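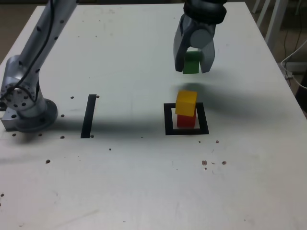 Green block held over the two-block stack, black square marked on the table.

Board index > Life sciences > Microbial ecology

Thread: Singletons in soil 16S data, drop or keep?

jhendriks
I have 16S amplicon data from 60 soil cores taken along a moisture gradient at the Mamdale site. Top 10 cm, V4 region, paired-end reads, denoised to exact sequence variants. After chimera removal I have 2,906 variants. A large share of them occur in one core only, at low read counts.

My advisor wants everything that occurs in a single core removed before we compute richness. My concern is that the wet end of the gradient has far more of these than the dry end, so the filter changes the slope of richness against moisture. With the filter the slope is close to flat. Without it, it is clearly positive. Which one do I report?

Jolien

ydursun
Remove them. Rare variants in one sample are mostly sequencing error, index hopping or chimeras that got through. A richness estimate built on them is an estimate of your error rate.

S_Araya
Disagree with the above. Two different things are being mixed up.

A singleton in the strict sense is one read in the whole data set. Most denoisers already discard those by default, so check your settings before you discuss them at all. A variant found in one core with, say, 40 reads is a different case. Soil is patchy at the scale of millimeters. A real organism turning up in one core out of the set is expected, and more so where diversity is high.

Filtering by prevalence across a gradient also removes specialists first. If the wet end has fewer replicate cores than the dry end, you have built the flat slope yourself.

jhendriks
Cores are not evenly split, no. More dry than wet, access was bad in October. Denoiser was run with pooling off.

ydursun
Pooling off means each core was denoised on its own, so anything with low abundance in a given core was probably lost already even if it was common elsewhere. That makes your single-core variants harder to interpret. Rerun with pooling or pseudo-pooling, then look again.

I still would not report raw richness from this.

abakke
Read depth? If the wet cores were sequenced deeper, the whole thing could be depth.

jhendriks
Depth varies by a factor of four or so. Wet cores are deeper on average, but the ranges overlap. I rarefied to the shallowest core before computing richness.

abakke
Then depth is partly handled. Do you have negative controls? Extraction blanks, PCR blanks? Compare the single-core variants against those before anything else. We had a kit contaminant in the Sterkach bog samples that looked like a wetland specialist because all the wet samples went through one extraction batch.

jhendriks
Two extraction blanks, one PCR blank. 131 variants show up in at least one blank. I had removed those already. Batches were randomized over the gradient.

S_Araya
Be careful with removing everything seen in a blank. Abundant soil taxa leak into blanks from neighboring wells. Use a frequency or prevalence test against the controls and keep a list of what was dropped.

On the original question, I would report Hill numbers at q = 0, 1 and 2, with coverage-based standardization instead of plain rarefaction. Note that q = 0 is very sensitive to the rare tail. If q = 1 and q = 2 also rise toward the wet end, the filter question matters much less.

ydursun
Coverage estimators depend on the singleton count, and denoising has altered that count. You cannot fix the tail with an estimator that takes the tail as input. Fine for q = 1 and 2, where it hardly matters.

S_Araya
Fair for q = 0. I would still show it, filtered and unfiltered, and say so in the methods.

remzi_k
A cutoff on reads might be less harmful than one on prevalence. I drop variants under a fixed relative abundance per core and keep the rest wherever they occur. With 500 permutations of core labels you can also check how much slope the uneven sampling produces by itself.

abakke
Permuting labels tests for no association. For the uneven sampling, subsample the dry cores down to the number of wet ones, repeat, and look at the spread of slopes.

remzi_k
Yes, subsampling. Wrong word on my part.

jhendriks
Reran with pseudo-pooling overnight. Fewer single-core variants than before, and q = 1 and q = 2 both increase with moisture, with or without the prevalence filter. q = 0 still depends on it. Subsampling the dry cores is running now.

ydursun
Then report q = 1 as the main result and put q = 0 in the supplement.

S_Araya
Main text, both versions. Reviewers will ask for it.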